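Workshop notebook, Friday

Started at half past nine. Bench sorting again, carrying on from where we left the shelves under the window. The aim for today was to get the consumables off the long table and into something we can lift with one hand, and to settle what lives in which basket, as the list on the cupboard door no longer matches anything.

Swept and wiped the table first. The top has taken the oil well since September. There are still two rings near the back corner which I sanded lightly and left. They don't catch a cloth any more and I'm not going to chase them further down into the wood.

Went through the drawer unit before touching the table. Top drawer: pens, tape, cable ties, the good scissors, the bad scissors. Threw out the bad scissors. Second drawer: gloves in three sizes, all mixed. Separated them into their own boxes and wrote the size on the short end so it can be read with the drawer half open. The large ones are nearly finished. Third drawer sticks as before. The runner on the left is bent and I couldn't straighten it in place. It needs to come out, and that means emptying the drawer below as well, so not today.

Labels. The ones we printed on the Stundilus roll are lifting at the corners on anything that gets wiped. The older paper ones under clear tape have stayed put, though they look worse. I redid the shelf labels with paper and tape. If somebody wants to try a different roll, keep the wording the same: one word for the thing, then the shelf number, no abbreviations. "Misc. fix." turned out to be wall plugs.

Bags. We keep far too many. Pulled them out from behind the sink pipe, from the box under the stairs and from inside other bags. Counted them for the stock sheet, as that line has had a question mark on it for months: 111, of which 30 are in no state to be used again and have gone in the sack for recycling. The rest get kept loose and not knotted. Knotting makes them smaller but then people take a new one because undoing the knot is a nuisance.

Tried the bags in the white bin first. They spread out, and anything standing in there with them falls over or gets buried. The yellow basket is better for them. It has slots in the sides so you can see how full it is, and a soft thing doesn't need a solid wall. The white bin then goes to bottles, which want a flat floor and a rim to lean on. Wipes stay out on the table by themselves. Every time we've put the wipes away somewhere tidy, people have stopped using them.

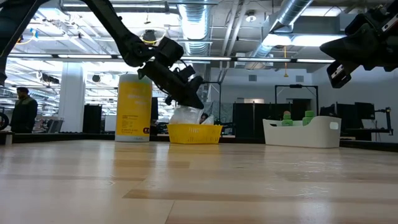
LAYOUT, LONG TABLE

Plastic bags to the yellow basket, middle of the table. Green bottles to the white bin on the right, caps up. Yellow canister with the white lid on the left, standing, clear of the basket. It is taller than the basket so it can be found from the other side without moving anything. Leave the front of the table free for work.

Left it like that over lunch and used the table normally afterwards to see what got in the way. Notes from the afternoon:

The basket is light and slides if you drop something in from one side. No trouble with bags. I would not put tools in it.

The bin has the oval handle hole at the end, and with the bin on the right side of the table that end faces outwards. Keep it that way round. Turned the other way you have to reach over the bottles to get hold of it, and I knocked one over doing exactly that at about the third go.

Two bottles in the bin is comfortable. Tried it with 5 and they fit, but the labels can't be read and you end up lifting each one out to check it. Spare bottles go back on the lower shelf, refill from there.

The canister wants a hand's width of space round it. Pushed right up against the basket, it gets tipped when the basket is pulled forward.

Things that do not belong on this table and were on it this morning: the box of hinges from the Lund cupboard, a bicycle pump, half a packet of sandpaper (grit not marked), two mugs, the tray for the Plilteo clamps without the clamps. Hinges are back with the cupboard doors. Pump is by the back entrance. Mugs washed. The clamps were in the bottom drawer under a dust sheet, wrapped in paper and in decent order apart from one pad missing. Tray and clamps are together again on shelf 2.

Sandpaper: rubbed a bit on scrap next to our 120 and it is coarser. Marked it "coarse" and left it at that.

Looked at getting a second basket for cloths. Bunomura have one in the right size but only with a lid, and a lid means it will have things stood on top of it. Would sooner have an open one. Measure the gap beside the sink before ordering, I wrote the depth down from memory and it may be wrong.

Cloths for now are folded on the end of the lower shelf, clean ones to the left. Used ones go straight into the wash bag on the door hook. The wash bag needs a new cord, the present one has pulled through on one side.

Floor under the table swept last. Found four washers and the missing cap for the glue. The glue had set in the nozzle anyway. Cut the nozzle back and it runs, but use it soon.

Still to do:
Third drawer runner, take out and straighten or replace.
Order large gloves.
New list for the cupboard door, once the layout has lasted a week without anyone changing it.
Lower shelf, right-hand half, not touched yet. Mostly tins. Some have no lids that fit.
Ask before throwing out the roll of green felt.

Stopped at ten past four. Table clear at the front, recycling sack by the door to go down on the next trip. The light over the sink was flickering again when I left, same as last week, tube is seated properly so probably the starter.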